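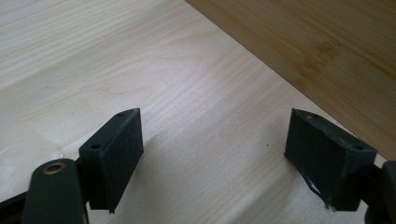

March 3, 2026

Took the longboard out to the Dirness path after work. First ride since I changed the wheels in February, and I wanted to do the whole loop before deciding if I liked them. I got most of the way.

The new ones are Falells. They're softer than the Petkovs I had on before, and the rough part by the pumping station is a lot easier on the feet. The cracks still catch a little if I go in slow. They don't slide at all, at least not for me, so I had to foot brake down the hill to the underpass. My right shoe is about done. I should buy a new pair before the sole goes through.

The back truck squeaks on left turns. I thought it was the pivot cup, so last night I rubbed some soap in it, and it was quiet for the first 14 minutes or so. Then it came back. Maybe it's the bushing. I put the Cultel ones in last fall, and the bottom one on the back had started to bulge when I looked at it. Ordered a new set at lunch. The shop is out of the medium ones, so I went with the next harder. I'm 2 pounds over the top of the range on the chart for the mediums anyway.

Turned back at the footbridge. They have it closed for new decking and the sign doesn't give an end date. The detour goes along the road, and there is too much gravel on the shoulder this early in the year. I walked one stretch of it last week and didn't want to do that again.

Coming back I had the wind behind me and hardly pushed. Only two other people on the path, both on bikes. Knee was fine. It got a bit stiff on the stairs at home, so I iced it while dinner was in the oven.

To do: clean the front bearings, check the axle nuts again (the left rear was loose by the time I got home), find the other skate tool. I looked in the car and the hall closet already.

Rain tomorrow, so no ride.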